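Bamley Desk Cup and Pencil Set

Item 363. In stock, packed in our own workshop.

The Bamley set is a small tan cup and a dark teal pencil, sold together or separately. We put the two together because people kept ordering them that way. The cup holds pens, pencils, clips or whatever else ends up loose on a desk. The pencil comes ready to use.

The cup

The outside of the cup is a light brown tan with a slight texture to it, so it is easy to pick up and doesn't show fingerprints the way a glossy one does. It is a small cup. If you keep a lot of long rulers and brushes, look at the Kawaguchi jar instead, which is taller and has a heavier foot. For a few pencils and an eraser, or for a child's desk, the Bamley is the right size.

It also suits small things that get lost in a drawer. Customers have told us they use it for hair ties, keys, spare change and little toys.

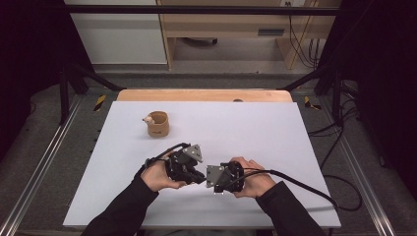 Color varies a little from one batch to the next. The November batch came out slightly lighter than the one before it, and we sell both under the same item number. If you need several cups to match, order them together and write "same batch" in the notes box at checkout. We will pick them from one carton where we can.

Wipe the cup with a damp cloth. Don't put it in the dishwasher and don't use it for drinks – it is made for the desk and has not been tested for food.

The pencil

The Pevetska pencil has a slender barrel in a dark teal that reads almost black in low light. It has a gold-colored metal ferrule and a cream eraser on the end. The lead is a middle grade, soft enough for notes and dark enough to read back later. It sharpens in any standard sharpener, hand or electric.

The eraser is meant for small corrections. For clearing a whole page you will want a block eraser, and we sell one as item 327.

Pencils are also sold loose, or in a box of 14. The box is plain brown card with a paper label and no plastic inside. Schools and offices can order by the carton, which holds 70 pencils in five boxes. Carton orders leave the workshop a day later than other orders. 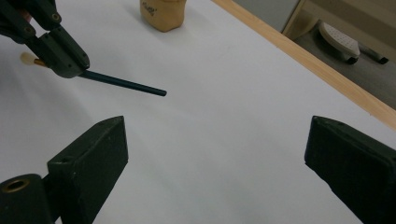
Can I get the pencils already sharpened?

Loose pencils and the one in the set are sharpened before packing. Boxes and cartons go out unsharpened unless you ask, and there is a small charge per box if you do.

What comes in the set

One Bamley cup, one Pevetska pencil and a folded card with the care notes. The cup is wrapped in paper and the pencil is packed alongside it, with a cardboard sleeve over the point. Small toys and other desk items are not included.

Refills and related items

There is no refill as such, but the pencils have stayed the same for several years and we plan to keep them that way. The Pliltadia tray is sized so that one Bamley cup sits at the end with room for a notepad beside it. The tray is sold on its own page.

Delivery and returns

Orders are sent by regular mail in a small carton. If a cup arrives chipped or cracked, send us a note with your order number and we will replace it. You don't need to mail the broken one back. Unused sets can be returned in their packaging for a refund of the purchase price – return postage is yours to pay.

Page updated Feb 9, 2018

We use cookies to remember what is in your basket. By continuing to use this site you agree to this. OK

Contact us | Copyright Bamley Desk Goods | Back to top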